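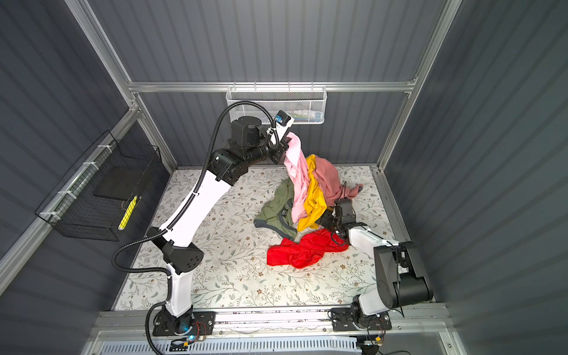
Clothes on a flowered mat, seen from above.

The Late Bus to Tundlow

The bus to Tundlow left Hastham at ten past six, and she was on it with one suitcase and her mother's coat. The coat did not fit in the suitcase. She wore it over her own, and by the second stop she was too hot and had to take both of them off and start again.

The driver had charged her for the case. It cost four dollars more than the ticket, and she paid it in coins from the jar in her mother's kitchen. There had been 141 dollars in the jar. Her brother said she should take it all, and then he asked if she was going to take the clock too. She had not thought about the clock until he asked. She left it on the wall.

It rained past the quarry. A boy across the aisle was eating crackers out of his sleeve. His father slept with his mouth open. At the Astent crossroads the bus stopped for a long time with the door open, and cold air came down the aisle, and no one got on.

She put her hand in the coat pocket and found a receipt from Ouazzani, the dry cleaner on Canal Street. Ticket 364, one blue dress, paid. The date was in November of last year. She tried to think of a blue dress. There had been no blue dress in the closet. She had emptied it herself, every hanger, and carried the bags down to the car.

Her mother did not wear blue. She said it made her look like a nurse.

The boy's father woke up and asked what town this was. She told him it was Astent. He said they wanted Tundlow, and she said it was another half hour, and he went back to sleep.

She folded the receipt along its old crease. The cleaner would be closed by now. She could call in the morning from work, at her break, and ask how long they kept things. They might want to know who was calling. She practiced it without moving her lips. I have a ticket. It's my mother's. It's paid.

When the bus started again the lights went off over the seats. She put the coat back on, with the receipt in the pocket where it had been, and kept her hand on it.

At Tundlow the driver got down and pulled her suitcase out of the hold. He asked if someone was meeting her. She said no, and asked him what time the first bus went back.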